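Neltia Community Help
Motion and control > Arms and hands

Right arm reach error grows with extension, left arm is fine

Zuzanna Urbańczyk
Posted 30 Mar 2025

Two-arm build at the Curkby shared workshop. Each arm has seven joints and a five-finger hand. The joint drivers are Diệp boards on one CAN bus per arm, and the arms run from a single desktop. The head camera is fixed. There is no neck motion.

The task is to pick up a drink carton and drop it into a small bin. The bin has a fixed position marked with yellow tape on the table. The carton is placed by hand anywhere on the right half.

With the carton close to the body, the right hand goes where it is told. With the carton near the back edge, the hand stops short and a little low. Measured with calipers against a printed target, the error is 11 mm at the far position and under 2 mm at the near one. The left arm over the same distances stays under 2 mm everywhere.

What I have checked so far:

Joint zeros. I re-homed all seven joints on the right arm. The shoulder pitch encoder reads 2932 at the stop, same as the value saved in December.

Link lengths. Measured both arms, and they match the model file.

Camera. Both arms use the same camera transform, so I would expect a bad one to affect both.

Repeatability. I ran 30 moves to the far target. The spread is under 1 mm. The error is consistent, it is just in the wrong place.

Gains. Raising the position gain on shoulder pitch reduced the error slightly, then the joint started to buzz, so I put it back.

The right arm has one difference. It was rebuilt in December with a replacement forearm shell, and the wrist cable was rerouted at the same time. Payload settings in the config were not touched.

Right side at two points of the workspace:

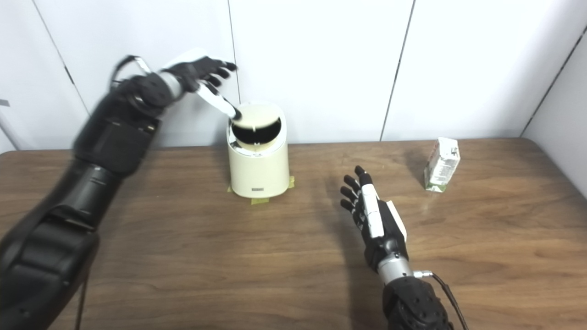
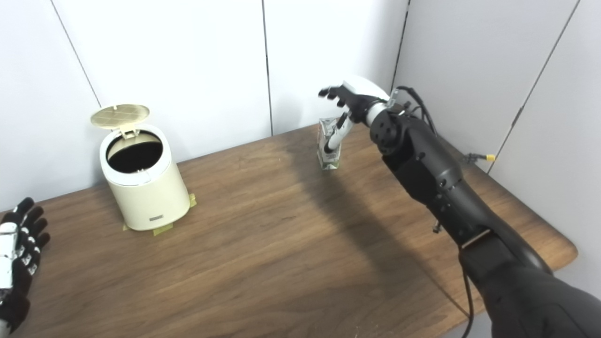 Is a consistent reach error like this more likely to come from the gravity model or from the kinematics?

deadband_dan

The gravity model is the first suspect. A zero offset in the shoulder would also give you an error that grows with distance, but you re-homed and the count matches. Sag under load gives you short and low together, it repeats well, and it gets smaller when you raise the gain. You have all three symptoms.

Check it this way:

1. Send the right arm to the far target and let it settle.
2. Log commanded and measured position for every joint.
3. Compare them joint by joint.

If shoulder pitch shows a steady gap between commanded and measured, the controller is losing to gravity and the feedforward torque is too low. If every joint reports that it is where it was told to be, the encoders agree with the command and you should go back to kinematics or look for flex in a mount.

On payload settings: you changed a shell and did not change the mass in the config. Weigh the new one. I had a forearm that came out 102 g heavier than the part it replaced, and that was enough to see at full reach with soft gains. Update the center of mass as well as the total.

Once feedforward is right you can leave the gain where it is.

prullthorpe_shop

just add an offset in software. we did that on ours, works ok

deadband_dan

A constant offset will be wrong at the near position, where she has under 2 mm of error now. It would have to be a table over the workspace, and it would need to be redone whenever the hand is carrying something.

kestrel_m

Look at the cable too. A rerouted wrist cable that goes tight at extension pulls on the wrist joints, and that can look like sag. Move the arm by hand with power off, through the whole range, and feel for the point where the load changes. Do it with the fingers open and closed. If the cable is the cause the error will usually change with wrist roll, so run the far target at two different roll angles and compare.

Also, matching the stored home count only tells you the encoder and stop agree with each other. If the stop bracket was moved during the rebuild, the count would match and the zero would still be off. Put a level on the upper arm.

Zuzanna Urbańczyk

Logged it. Shoulder pitch has a steady gap at the far target, elbow has a smaller one, and the other five joints track. Wrist roll makes no difference. The level on the upper arm agrees with the encoder.

I have the shell off now and will weigh it with the fasteners in. The model file still has the mass of the old one. I will post the far target numbers after the config is updated.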